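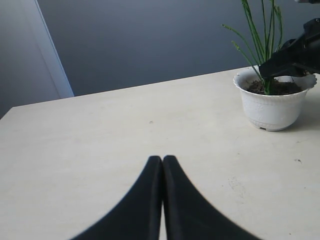 Page last updated: June, 4.15 pm

Drasley growers get a look at robot potting arms

More than a dozen nursery owners and a busload of horticulture students spent Thursday afternoon at the Hoekstra glasshouse site in Drasley, where the Ravutness project held its first open day.

Ravutness is a two-year trial looking at whether small robot arms can take on some of the fiddly jobs in a pot plant nursery. So far the work has kept to jobs done at a table with one pot at a time: putting a gripper in among the stems, working close to the soil and moving small amounts of potting mix with a spoon.

Project lead Chiharu Fujimoto told visitors the team had picked ordinary kitchen and garden items on purpose.

"Most nurseries our size are never going to rebuild the potting shed for a machine," she said. "We wanted to start with the pots and tools people already have on the bench and see how far we got."

The demonstration ran in sessions of 40 minutes, with 13 people in each. Visitors were asked to stay behind a taped line while the arms were powered, and to leave bags in the front office.

Soil is the part that takes the most practice, Ms Fujimoto said. Potting mix changes from bag to bag, and a scoop that works with a dry, fine mix can come up nearly empty with a coarse one. Spills are logged along with everything else, and the bench is wiped down between runs.
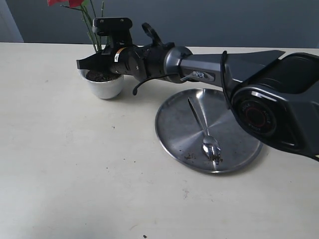 Plants with thin stems are the other difficulty. A jaw that comes in at the wrong angle will bend or snap them, so the team has been trying different approaches to the pot and keeping a record of which ones leave the plant alone. The project has logged over 400 attempts since it moved to Drasley, and Ms Fujimoto said the results would be written up for growers before anything was offered for sale.

Luuk Geerts, who runs a herb and bedding plant nursery at Workoston, drove 90 kilometres to attend. He said he had come mainly to find out about speed.

"It's slow, and they told us it was slow," Mr Geerts said. "My staff would have a tray finished in the time it takes to do a couple of pots. But I can't find enough staff in spring, so I'd still like to know where it gets to in a year."

Several growers asked about cost, damp and who would do the repairs. Ms Fujimoto said the arms had only been used indoors on a dry bench, and that running them in a working glasshouse would need covers for the joints and cables. She did not give a price.

The students stayed on after the last session to ask about programming and to look over the logs. Their teachers have been offered two work placements with the project for next term, and applications will go through the college office.

Hoekstra has agreed to lend the room until the trial ends. A second open day is planned once the team has moved on to seedling trays, and growers who missed out this time can leave their details at the site office. Places will again be limited to 13 a session.

Parking is off the back lane. The front gate is for deliveries only.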